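Sorting Day at Costwood: Small Things for the August Swap Table

Keerthana Shetty asked me to write some lines for the Costwood residents' newsletter about how we prepare things for the swap table, and I am happy to do it. Last year we received many bags with good things inside, but also many things which nobody had looked at for a long time. We spent the whole first evening only with cleaning. This year I would like us to do the cleaning at home, before the things come downstairs.

I began with my own living room. I took the small things out from the shelf and from behind the sofa, and I looked at each of them over the bare floor, where the dust is easy to wipe away after. Please start with the bags. Open every zipper, also the small ones, and turn the bag upside down. Last August Patricio Gallardo found a house key and a bus card in a purse which was already on the table, and we needed three days to find the owner.
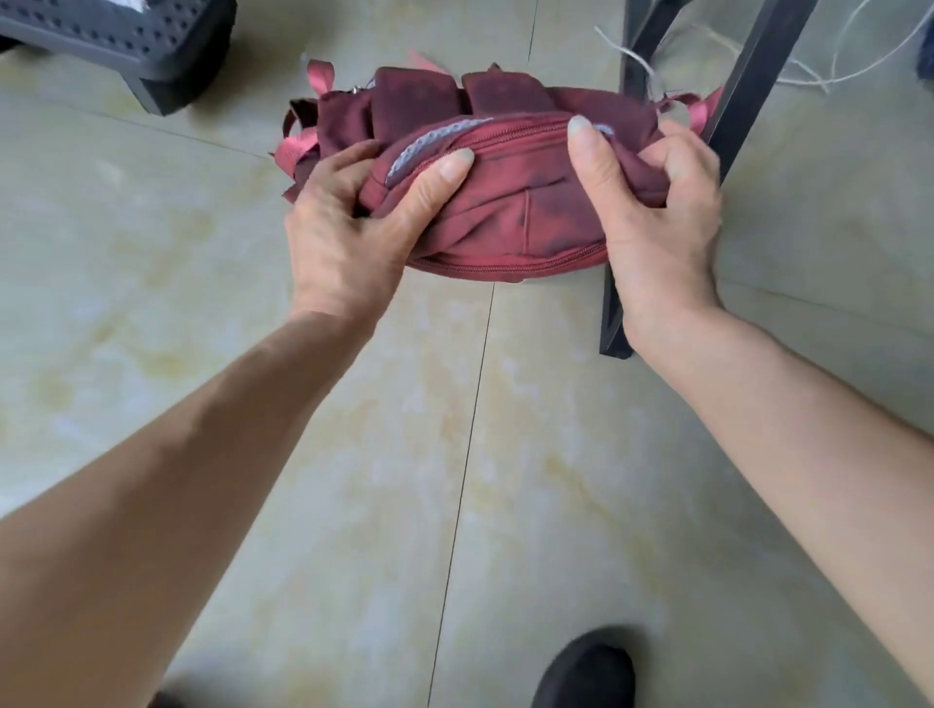

A red waist or crossbody pouch, with zippers and pockets to check.

With a cloth bag the color is often not the same everywhere anymore. I think this is no problem for the swap, but write it on the label, so the next person knows it. Straps should be rolled and held with a rubber band. If a zipper does not close, please write this also. Mererid Meredith can repair simple zippers and she will take 3 bags this month, so ask her early.

After the bags come the things for health and comfort. These are popular with us. Siamak Pakzad told me that the foot massagers were gone in the first hour last year, and he was a little sad because he was late. A massager with rollers collects dust between the small bumps, and a normal cloth does not reach there. I use an old soft toothbrush with a drop of dish soap in warm water, then a dry towel. Turn each roller with the finger while you brush, so that you come to all sides of it. 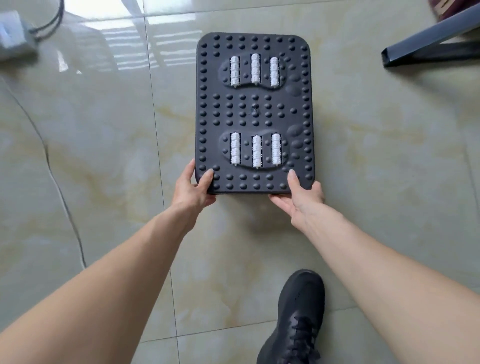
Can I bring a footrest or a massager if I lost the box and the instructions?
The box is not necessary. Write on a piece of paper what the thing is for and tape it under the bottom, and this will be enough.

Before you put a footrest in your bag, look also at the underside. The legs are easy to forget because they stand on the floor all year. Wipe them and try if the footrest stands level. Hold it with both hands when you turn it, and keep your fingers away from the rollers.

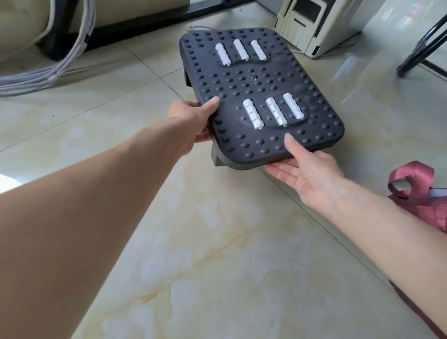 Where to Bring Your Things

The table will be in the Tullgate hallway, next to the mailboxes. Ashwin Marar opens the door at 6 p.m. and he will give you the labels. Please bring no more than you can carry in one walk, as the hallway is narrow and the neighbors must pass with strollers. Large furniture goes on the paper list beside the elevator, and Ashwin will call you.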